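Jemora Open Day: Frequently Asked Questions

Last updated in October

What is the open day?
Once a season we open the Jemora workshop on El Ouafi Lane so the public can see how our household handling work is done. There's a talk in the front room, a demonstration of the hand-held grippers, and time for visitors to try them.

When does it run?
Doors open at 10 a.m. and the last group goes through at 3:30 p.m. Each group spends 35 minutes with us. Please arrive before your start time, as we can't hold a group for latecomers.

Do I need to book?
Yes. Places are free but limited to 16 people per group. Book through the Pisis ticket page and bring the confirmation on your phone or on paper. If you can't make it, cancel through the same page so the place goes back into the pool.

Where do I park?
There is street parking on both sides of the lane. The 623 bus stops at the corner. Please don't use the driveway behind the bakery.

Is there a moving robot?
Not in the main demonstration. The grippers are held and worked by a person, and the recordings are later used to teach robot arms the same tasks. The Morko arm in the back workshop is switched on once per group, behind a barrier, for a short run.

What tasks will I see?
Ordinary household jobs: folding, sorting, putting things away. The jewellery task is the one people ask about most. The operator works with a gripper in each hand at a tray of bracelets, bangles and small pieces set out on a striped cloth. 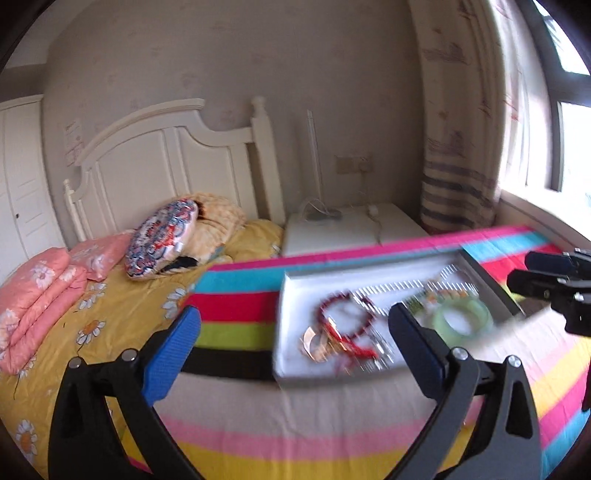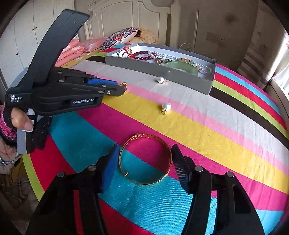 Can visitors try the jewellery task?
Kamarul Siregar wrote to us after the last open day to say that he had expected the rings to be the hard part, and found the beaded bracelets worse, as they sagged whichever way he took hold of them. He asked for a longer turn next time. Turns are now four minutes each, and you may pick the bracelets, the bangles or the small pieces.

Is the jewellery valuable?
No. It's costume jewellery. Please don't bring your own pieces to use in the demonstration.

Can children come?
Children aged eight and over are welcome with an adult. The grips suit an adult hand, so younger visitors may need to use both hands on one gripper.

Is the building accessible?
The front room and demonstration area are on the ground floor with no steps. The back workshop has one step and a portable ramp. Tell us when you book if you'd like the ramp put out.

Will I be recorded?
Visitors' turns are not recorded. The operator's session is, so we ask people to stay behind the taped line while it's under way.

Can I take photos?
Yes, without flash. Please ask before photographing other visitors.

Who do I contact about a school group?
Write to Yae Oshima at the front desk with your preferred month and the number of students. We reply within two weeks.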